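Open afternoon at Trokine, Plerndale
Visit report by Roos Bakker, 7/14/20

Six of us from the packing side went to see Trokine's new workshop and the two-armed bench they have been setting up there.

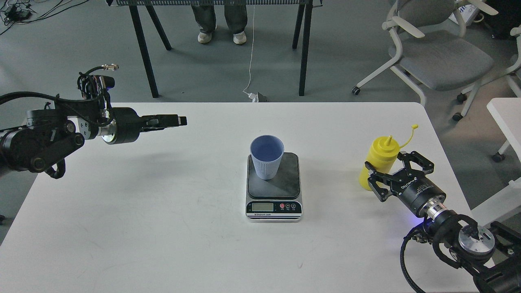 Getting there

Plerndale is easy to reach by car but the signs stop at the roundabout. Take the turning after the tyre place and carry on to the end. Visitor parking is behind the building. The bus is the 48 and it stops at the bottom of the hill, which Tayla Tawhiri found steeper than the website made out. We signed in at the front desk, got stickers and were handed a sheet with the safety rules on it: stay outside the taped line, no bags on the benches, ask before touching.

Nuno Simões met us and took us round. He has been with the firm from the start and answered most of our questions himself. He passed the harder ones to Rawiri McAlister, who looks after the software.

The weighing bench

Most of our time went on the weighing bench. It is a plain white table with a digital kitchen scale in the middle and a black arm coming in from each side. A light blue plastic cup stands on the scale, and the right arm handles a yellow squeeze bottle with a pointed nozzle. The left arm has a slim gripper, its fingers closed above the table. Each arm was taught separately before they were run together, and Nuno said this had saved them a lot of trouble in April.

The job is to squeeze out a set weight of liquid. A person does this without thinking, but the arm has to pick a grip that is firm enough to hold the bottle and soft enough not to empty it. Rawiri explained that they began with a rigid bottle and a pump, gave up on that, and went over to the soft kind because their customers use them. The program is called Stestum. They have logged 229 runs with it so far and keep notes on every one, good or bad.

Matvii Onyshchenko asked why they use a kitchen scale when a laboratory one would be more exact. The answer was price, and that a kitchen scale is what a small food business is likely to have on the counter already. He also asked about cleaning. The fingers come off and can be washed, but the cables are a nuisance and have to be wiped by hand. I would want to see that improved before anything like this went near our line.

We watched for the best part of an hour. The arms move slowly, slower than I had expected, and there are long waits between one step and the next. Rawiri can speed them up but prefers not to with visitors in the room.

The other rooms

After tea we saw the parts store and a second room where they test grippers. The Ngata gripper is their own design and it is meant for bags and pouches. It was in pieces on the day, so we only saw drawings. There is also a small library of bottles, tubs and tubes, almost 400 of them, sorted by how far they give when pressed. Tayla spent longer in there than anywhere else and came away with a list of three we should try ourselves.

Costs and next steps

Nuno would not give a price for a complete bench. He did say that a trial can be arranged on a customer's own containers, and that it takes 2 weeks from when the samples arrive. We would need to send full bottles as well as empty ones, plus the target weights and how far off we can accept.

My view is that we should send samples of the sauce bottles and leave the tubs for now – they are filled quickly enough by hand. Matvii would sooner wait until the washing question is settled. Tayla has the contact details and the sample form, and the safety sheet is pinned up by the kettle for anyone going on the next visit.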